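Big jackets, small grippers: a folding result we're excited about

If you stopped by the Clomstead lab in January, you probably tripped over a pile of coats. Mayu Hirano and Igor Śliwiński have been working on heavy clothing since the fall (padded jackets, mostly, the kind that swallow a gripper whole), and their first round of results is in. It's good!

Some background for readers who joined us recently. Our earlier folding work used towels and T-shirts, and the policy we trained on those did well until it met anything with filling in it. A T-shirt goes flat when you pull on two corners. A padded jacket bunches up, springs back and hides its own sleeves, and on dark fabric the model had a terrible time telling a fold from an opening. It would reach for a crease as if it were a hem, close on a pinch of padding, and lift the whole jacket by its middle.

Mayu's idea was to stop asking the model for a grasp point straight away. Her version first predicts which lines on the garment are real edges and which are only wrinkles, and it keeps that guess going over the last few seconds of video, so a hem that slips out of view for a moment isn't forgotten. The grasp comes after. She calls the module Valus, and it's small enough to run alongside the policy we already had.

The training data came from hand-held gripper tools with a camera mounted on them, used in ordinary homes. Rowena Dela Peña organized that part, and she pushed hard for bedrooms with the regular furniture and light left as they were. She was right to. Shadows falling across dark cloth are exactly where the old policy fell apart.

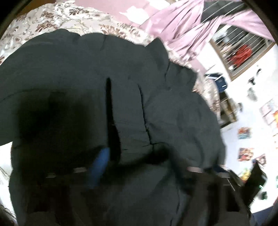

A dark garment, like a padded jacket, on a floral bedspread, from the gripper's camera. The lighter strip runs along the lower part, with a deep slit or pleat near the center.

Views like that one are hard even for people. Igor asked several of us to mark the hem on a set of stills and we disagreed far more than I'd have guessed, me included. So the labels were made from whole clips, where you can scrub back and forth until the shape of the thing makes sense.

On to the test. We ran 100 trials on jackets the model had never seen, each one starting crumpled on a bed. With the edge module switched on, the robot got to a clean first grasp on the hem or a sleeve end in 80 of them. Lilla Takács, who set up the trials and reset every single jacket by hand, has put the clips on the group drive, and the recoveries are a joy to watch. The gripper starts to close, backs off, shifts a little and tries again closer to the edge.

Plenty is left to do. The full fold still takes too long, hoods confuse everything, and shiny trim sometimes gets read as an edge when it's stitched well inside one. Tadeusz Kurek is looking at that last problem now and thinks a second pass over the clip labels will help.

Mayu is giving a longer talk at the next group lunch, with the failure clips. Send questions to her or Igor ahead of time if you'd like them covered, and if you have an old winter coat with a hood, Lilla would love to borrow it.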